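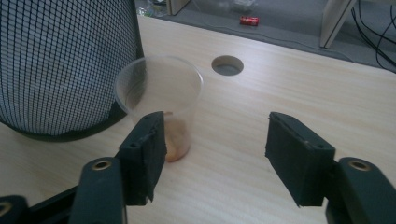 The Wenov 400 is a portable receiver for aircraft position signals, made by Tarkano for small airfields, flying clubs and people who follow traffic at home. It receives on 1090 MHz and shows altitude, speed and heading of each airplane that transmits them. The receiver is light and needs very little space, so any desk with room for a plastic cup and a mesh wastebasket has also room for it. The antenna can stay inside near a window, but on the roof the range is much better.

Technical data
Range with roof antenna: up to 400 km
Weight: 80 g without antenna
Power: 5 V by USB
Memory: 9 days of flight tracks
Cable: 3 m, included

The tracks are saved also when the internet connection is lost. After the connection returns, the receiver sends them to your account by itself. Please note that not every airplane transmits its position, and older ones can be missing from the map.

Price: 1,596 lei, with antenna and cable. Delivery takes over 9 days in July.

Questions before ordering: Relu Crăciun, sales. For antenna mounting please write to Virgil Cozma.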